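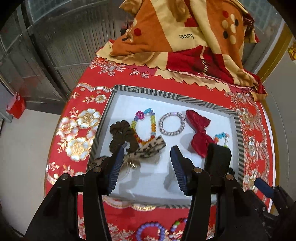

Dorin Olteanu thinks a person needs two hair ties and a drawer to lose them in, and he has told Sumaiya Mollah so more than once. She laughs every time. Mollah owns 481 hair accessories and bracelets, she has sorted every one of them, and she would love to talk you through the lot!

"Dorin has no hair to speak of," she says. "So I forgive him."

We spoke in March 2018, a few weeks after she moved to a smaller apartment on Bosgate and had to rethink how she keeps everything. Her answer was trays. Shallow ones, with molded compartments, that she can lift out and lay on the bed while she decides what goes where.

"I used to have one deep box," she says. "You'd put your hand in for a scrunchie and come out with three bracelets and a clip hanging off it. With a tray you see the whole thing at once."

She sorts by what she reaches for, so a brown scrunchie can share a tray with a leopard-print piece, a beaded bracelet with little flower charms and a big red velvet bow. Color hardly comes into it. I found this shocking for a minute and then completely wonderful - it's how most of us get dressed anyway.

The bows get the most room. "Velvet crushes," Mollah says. "If you put a bow under anything heavy, the loops go flat, and then you're standing over the kettle trying to steam them back up." Stretchy beaded bracelets lie flat too, never hung on a hook, where the elastic slowly gives up.

She restrings the ones that break. Her first repair took a whole evening in July and ended with beads under the fridge. Now it takes her 18 minutes, knot and glue included, and she does it for friends as well. Tamara Grecu sent her a bag of 30 broken ones last winter.

Does she ever leave a compartment empty?

"Always a few," she says. "I like having somewhere to put the next one." She had her eye on a green headband when we talked, and she has since written to tell me she bought it.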